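Premitz block set, hand-held gripper
October 17, 2026
S. Belay

Morning session

Recorded 123 demonstrations of picking up a single block and putting it down on the mark. Kept 100. The other 23 went out on review, most of them because I closed the fingers before they were level with the block. Total in the set is now 2,508.

Started each run with the fingers fully open and the block turned to a new angle. Corner-on starts are the ones we were short of, so I did more of those. The letters on the faces are pale and thin, and I want them in view from as many sides as we can manage - Gheorghița thinks the model is leaning on them to guess which way the block is turned.
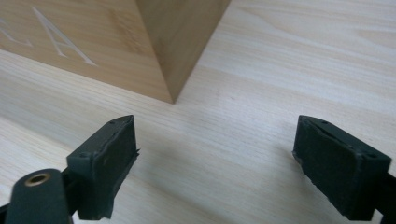

Finger pads

The rubber is getting ragged at the edges on both fingers. Grip still feels fine by hand. I would like to change both pads together and note the run number, so we can compare before and after. Gheorghița has spares left from January.

To do

Re-label the corner-on runs. I put the first batch under "flat" by mistake.
Ask Gheorghița Matei if the Ratari script can skip runs with no closed grip.
Try a darker cloth on the table. Pale block on pale wood is all we have so far.
Copy today's folder to Watkins before anyone clears the drive.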